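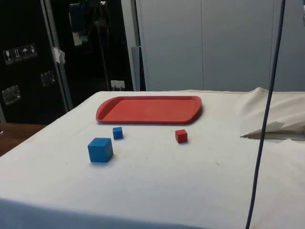

Hélder Rebelo wrote under my old post that a cordless iron is a toy for people who do not iron, and that for real table linen you need the cord, the heavy base and patience. I read his comment two times. He is right about the patience. About the rest I was not so sure, and as I had already ordered the Tevel cordless steam iron, I promised him an answer after I had used it properly. I have now ironed with it for 12 weeks, so this is the answer.

First what I use it for, because the result depends on this very much. I have few shirts. I iron mostly cotton and linen: pillow covers, kitchen towels, aprons, and tablecloths, too many tablecloths. My mother-in-law gave me hers when she moved to a smaller place, and the white ones are the most difficult. On a patterned cloth a bad fold disappears when the plates are on it. On a white one every small crease stays visible, also when there is only a tray and a few small things on the table and you thought it will be good enough.

The Tevel comes in a box with the iron, the charging base, a small cup for the water and a booklet. The booklet is translated in a strange way (I should not laugh, I know) but the drawings are clear. The iron weighs 1,062 grams on my kitchen scale without water. My old Kuipers with the cord is heavier, and after a long tablecloth I feel it in the wrist. With the Tevel I do not feel it, but I also have to press more, so I would call it equal.

Now the main question, the heat. The iron has no battery. It is heated by the base, and when you lift it, it begins to lose temperature. On thin cotton this is no problem at all. I move the cloth, I put the iron back on the base for a moment, I take it again, and in this way the work goes on in a calm rhythm. I even began to like it. On thick linen it is another story. The first strokes are beautiful, then the steam gets weaker, and if you are in the middle of a large cloth you must stop exactly when you don't want to. For one big linen cloth I had to go back to the base so many times that I lost my good mood. The light on the handle turns from green to orange when the iron is not hot enough, but in my opinion it turns late. I trust my ear more. When the hissing becomes soft, I go back.

What I did not expect is how much the missing cord helps with large pieces. With the Kuipers I always ironed one half, then turned everything, and the cord pulled a new crease into the part I had just finished. People who iron shirts maybe don't know this problem. With the Tevel I can also put a thick blanket on the dining table and iron the cloth there, in its full width, walking around the table. The charging base stands on a chair next to me. I don't know if the booklet permits the chair, and I would not do it with small children in the house.

The water tank is small. I fill it 3 times for one large tablecloth, and the little door of the tank is stiff, so the first day I spilled water on my feet. Later it became easier, or I became better. There is a setting for extra steam which I use only at the hem, where the fabric is double. Twice it left drops on the cloth – clean water, no brown spots – and they dried without a mark. I use filtered water from the beginning, so I cannot tell you how it behaves with hard water from the tap.

The bottom plate slides well. I tried it also over some dried starch, which was my mistake, and I could clean it with a damp cloth after it was cold. There is one thin scratch near the tip now, I think from a zipper on a cushion cover. It does not catch on the fabric.

I compared it for one afternoon with the Bosthorpe steam station of my neighbor. The Bosthorpe makes a flat cloth faster, and on linen it is simply in another class. But it stands on the floor of her laundry room like a small suitcase and she never carries it anywhere. If you have such a room, buy something like that and be happy. I iron in the kitchen and have to put everything away before dinner, and the Tevel with its base goes on the shelf above the flour.

One practical advice for linen, with any iron: take it from the line when it is still a little damp, roll it, and let it wait in the roll until the dampness is the same everywhere. My linen came out much better after I did this again, as I had become lazy. I also bought the Rulham linen spray, which smells nice and makes no difference that I can see.

I give the iron 3 stars for thick linen and one more for everything else. I kept the Kuipers. It stands behind the Tevel on the shelf, and before the holidays I will take it out for the two biggest cloths. So Hélder, for these two you win, and the pillow covers I will continue to do without a cord.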